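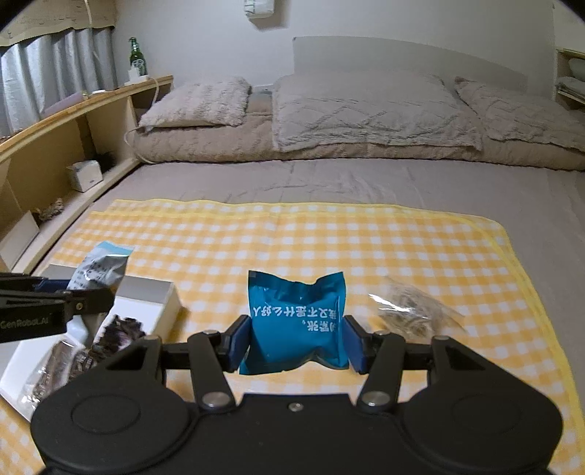

Figure 3. Snack packaging with a printed slogan (teal-blue bag, white Chinese text), beside a clear bag with no slogan in view.

4.2 Slogans and the reluctant shopper

Our second survey asked 539 shoppers to read a snack slogan and say whether they would buy what was inside. Half saw a plain line about taste. The other half saw a joke, usually at the expense of the product, the maker or the shopper. Holzer and Ilie had predicted that jokes would win easily. They did win, by a margin that would embarrass a school election.

Age mattered less than hunger. People who had skipped lunch rated every slogan as charming, including the control line, which was the word "Food." We dropped them from the main analysis and kept them in the appendix, where they seem happy. 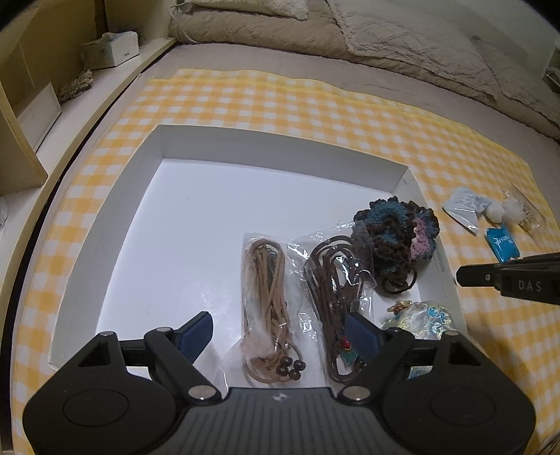 Recall was a different matter. One week later, shoppers in the joke group could repeat the slogan far more often than they could name the brand — a result that Garnska, which supplied the test lines, received with some silence. Several credited the joke to a rival. Hubmann found the same pattern in her study of 2,262 store receipts, though she blamed the typeface. We repeated the test with her typeface and got the same numbers, plus two complaints about legibility.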